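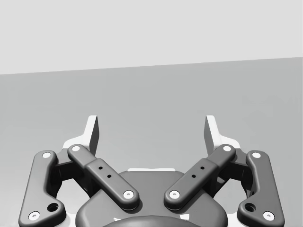
Speaker notes, student project talk, simulation track
Mei-kuen Chung and Olumide Odukoya
Jun 4, 2024

Slide 1. Title. Name, course, team. The project is called Kozan. It is a grasping exercise for the second-semester robotics class, done entirely in simulation. Say up front that no hardware results will be shown.

Slide 2. Task definition. One arm, one two-finger gripper, one target object on a table. The controller gets a wrist camera view and the joint state. It outputs a change in hand pose and an open/close command. An episode ends on a lift of 10 cm or on timeout. Mention that the grading script reads the target height only and ignores everything else on the table.

Slide 3. Software. Conow is the course's wrapper around the physics engine. Veltness is our logging tool. Both run on the lab desktops. Skip the install story unless asked.

Slide 4. Wrist view. Explain the camera mounting: behind the fingers, looking along the approach direction. The linkage takes up the lower half of the view with the jaws open, and the fingertip pads are the lightest part of the hand. Against a plain gray surface and a pale wall there is very little contrast to work with beyond the hand itself.

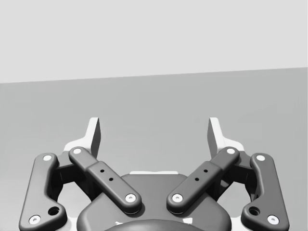

Slide 5. Why the horizon matters. A small roll of the wrist tilts the line between surface and wall. Our first controller had no roll term and carried the error all the way down to the grasp. Olumide added a correction computed from the joint state. Show the equation, do not derive it. Pause here for questions about frames, there were several at the January review.

Slide 6. Linkage geometry. Each finger is carried by an outer link and an inner link. The pads stay parallel through the stroke, so pad spacing is a function of one joint angle. We fit that function from 17 sampled positions and use it as a lookup table. Point out that the pads also move forward slightly as they close. Ignoring this put our early grasps too deep.

Slide 7. Scenes with clutter. Mei-kuen takes over. The target is the red cube. Grocery items are added near it as distractors and as obstacles for the outer links. A can standing close to the left outer link is the hard case, because the link is wider than the pad and sweeps a larger area.
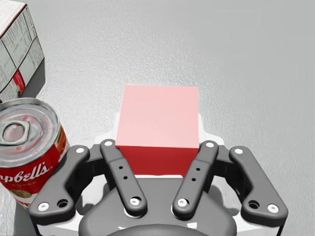

Slide 8. Alignment check. Before closing, the controller compares the left and right margins between the cube face and the inner links. From the wrist camera the inner links overlap the edges of the front face, so those edges cannot be used directly. We use the top edge of the face, where pink changes to red. It stays visible until late in the approach.

Slide 9. Test protocol. 100 episodes per controller, six table layouts, same random seeds for both. State the seeds are in the repository. Contact with a distractor is logged but does not end the episode. Put the table on screen and read the column headings before discussing any row.

Slide 10. Known problems. The color threshold was tuned on one lighting setup. The lookup table assumes no load on the pads. The Cutine contact model was tried and dropped, it doubled the run time per episode.

Slide 11. Next term. Replace the threshold with a learned segmenter. Randomize the table texture. Port the roll correction to the class arm if time on it is available. Leave this slide up during questions.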